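Teaching by Hand: A Conversation with the Demonstration Group at Ginach

Staff Features / Research Operations

The demonstration group at Ginach occupies two rooms on the ground floor of the Hamel building. Its work is to show robots how everyday tasks are done, either by carrying a hand-held gripper through the motion or by driving an arm from a control station across the hall. The group's lead operator, who has been with the program since it opened, spoke with us in July. In keeping with the practice of this series, interviewees are not named.

Two ways of showing a task

Asked to describe the difference between the two methods, the operator began with time. "With remote control you are always waiting a little," the operator said. "You move, the arm moves, you check, you move again. With the gripper in your hand you just do the task. A person who has never used it can pick up a box in the first minute."

Remote control has kept its place in the program all the same. The Fulonero project, which concerns drawers and cabinet doors, is still taught entirely from the control station. The operator explained that a person holding a gripper will lean, twist, or step around a door without thinking, and an arm bolted to a bench cannot follow. "If the arm can't reach it, I want to find that out while I am teaching. At the station I find out right away."

The Brirard project went the other way. It covers flat goods on tabletops, and after a short trial by remote control the group moved it to hand-held work. The current set holds 1638 accepted demonstrations, against a target of 2000.

Why flat objects are difficult

Books and boxes were chosen for Brirard on account of their shape. A cup offers something to close on from nearly any direction. A book lying flat offers its edges, and the operator has to decide which pair of edges to use and how wide to open the fingers before reaching them.

"New people come in too fast," the operator said. "They know where the book is, so they swing over to it, and the cover goes to a blur in the recording. Then they slow down at the very end. I ask them to be slow earlier. Open the fingers, turn your wrist to match the long side, and then go down."

Covers are varied on purpose. Plain ones and busy ones are both used, and the items are set down at an angle as often as they are set down square to the table.
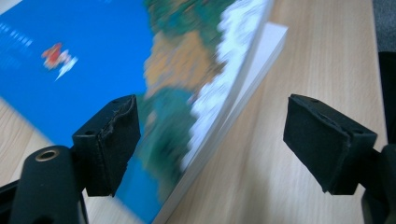

Care of the equipment

The pads receive more attention than a visitor might expect. They take all of the contact, and the edges tear before the faces do. The operator keeps a log of which pads are on which tool, and a change of pads is noted against the recordings that follow it.

"A frayed edge still grips," the operator said. "I don't throw a pad out for looking bad. I change it when I feel the book slide, or when the two sides stop behaving the same." Screws are checked at the start of each shift.

What is kept and what is thrown out

Each recording is reviewed by a second person. Drops are kept if the operator recovers within the same take - the group regards these as some of its more useful material - and are discarded if the take was stopped. In the first round of Brirard, 1127 takes passed review.

The operator was asked what makes a good teacher of robots. "Patience with doing the same thing again, but a little differently. If I put the book down the same way every time, I have taught one thing many times over."

The group now has 11 trained operators. Training for the next intake will cover the hand-held tool first, with the control station to follow once reviewers have signed off on each person's early takes.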